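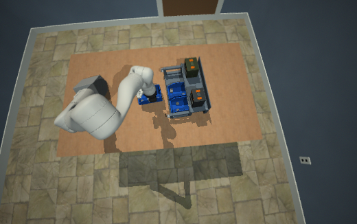
*Vue du simulateur : le bras, un bac bleu et le rayonnage de l'épreuve. Crédit : club de robotique Catilura.*

**Communiqué de presse, avril 2020**

# Le club Catilura qualifie 2 équipes pour la finale de la coupe Cardale

Le club de robotique étudiant Catilura présentera 2 équipes à la finale de la coupe Cardale, prévue en septembre. La phase de qualification s'est tenue entièrement en simulation. Sur les 23 équipes inscrites, seules celles ayant obtenu au moins 80 points sur 100 pouvaient accéder à la finale. La première équipe du club, Kocabaş, a terminé avec 93 points.

L'épreuve porte sur la manutention de bacs et de boîtiers à l'aide d'un bras articulé posé sur une table. Chaque équipe reçoit le même modèle de salle, le même bras et le même rayonnage. Elle écrit le programme qui choisit l'objet à prendre, calcule la trajectoire et commande la pince. Les collisions avec le rayonnage entraînent des pénalités, de même que les objets lâchés hors de la zone de dépôt.

Les membres du club ont travaillé à distance, chacun sur son ordinateur, avec une réunion en ligne par semaine. Les programmes étaient déposés sur un serveur commun et rejoués chaque nuit dans plusieurs configurations de départ.
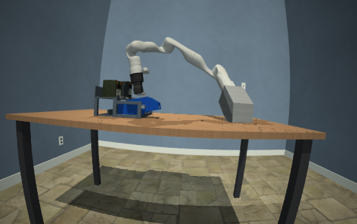 La descente de la pince vers les objets a demandé le plus de travail. L'équipe Kocabaş a choisi une approche verticale, plus lente mais plus facile à corriger. La seconde équipe, Flosumdale, a gardé une approche oblique et a consacré ses derniers essais à réduire les contacts avec les montants.

« Les étudiants de première année n'avaient jamais programmé un bras avant la rentrée. Ils ont écrit la moitié du code de planification, et c'est cette partie qui nous a rapporté le plus de points », indique Hüsnü Çınar, responsable du club.

Pour la finale, le règlement prévoit des positions de départ tirées au sort et un temps limité par manche. Les deux équipes pourront modifier leur programme jusqu'à la veille de l'épreuve.

**À propos de Catilura**

Fondé en 2015, Catilura est un club étudiant ouvert à toutes les filières. Il propose des ateliers de programmation, de mécanique et de simulation, et participe chaque année à la coupe Cardale.

**Contact presse :** Hüsnü Çınar, club Catilura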